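The Man Who Listens to Cables

By the time Toàn Quan gets to the lab, the arm has usually been up for hours. It does not drink coffee, and it has never once asked how his drive was. He puts his bag down, stands next to it for a minute with his head tilted, and listens.

"Cables rub before they break," he says. "You can hear it if the fan is off."

Quan looks after one cell at Nerkarora, a small company that would like to teach machines to pick things up. The ambition is large. The job itself is mostly tie wraps. His official title has the word "systems" in it, which he regards as a kindness from the person who wrote the org chart.

The arm is the easy part. Arms are built for factories and will put up with nearly anything. What hangs off the end is another matter: a gripper, its wiring, and a set of little connectors that were designed, Quan suspects, by someone with a grudge. Every time the wrist turns, the wires turn with it. Too little slack and a plug works its way out. Too much and the loop catches on the side of the bin, which he learned one July at a cost of 600 dollars and an apology to accounting.

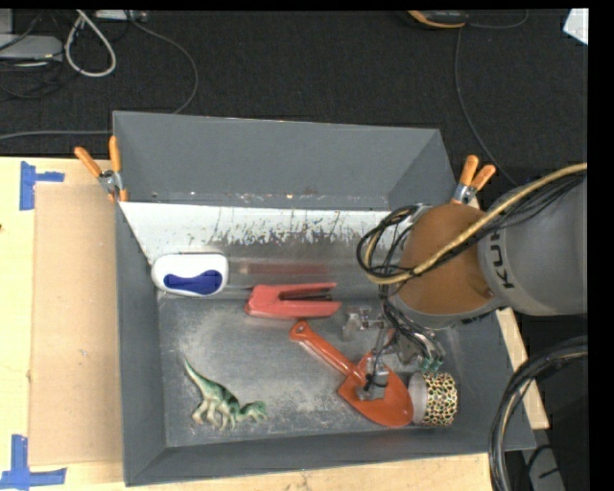
The bin at Nerkarora, held with spring clamps. The stapler is the one everybody complains about.

The bin gets more of his attention than you might expect. It has to stay put. If it creeps half an inch, the software goes on believing in the old location, and the fingers come down with great confidence on the wrong spot. Before the clamps, Quan tried rubber feet, then a strip of double-sided tape that took part of the table with it when it came up. The clamps can be bought at any hardware store. A consultant from Voltach once quoted him 13 weeks for a custom fixture, and he still keeps the quote in a drawer for bad days.

He puts blue tape on the table, too. The tape is how he knows where things go after somebody has cleaned, and somebody is always cleaning.

His morning check takes about 12 minutes. He wipes the fingers with a dry cloth. He wiggles each connector, gently, and writes down any that wiggle back. Then he sends the arm through its full reach at a crawl, one hand near the stop button, watching the thick cable bend and straighten like a man watching his kid on a diving board.

The notebook goes back two years and is not light reading. "Loop fat again," says one entry. Another says only "dinosaur," underlined.

Asked about that, Quan sighs. The toy's tail is thin and the fingers like to pinch it at the tip, so it swings around on the way up and taps the wiring. He asked for it to be retired. The research team explained that difficult objects were the whole point, and he went and bought more tie wraps.

There is talk of a second cell, in the Stellgate building across the parking lot, with six more bins on order. Quan has asked for a stool, a better lamp and a say in where the cables run. So far he has the stool.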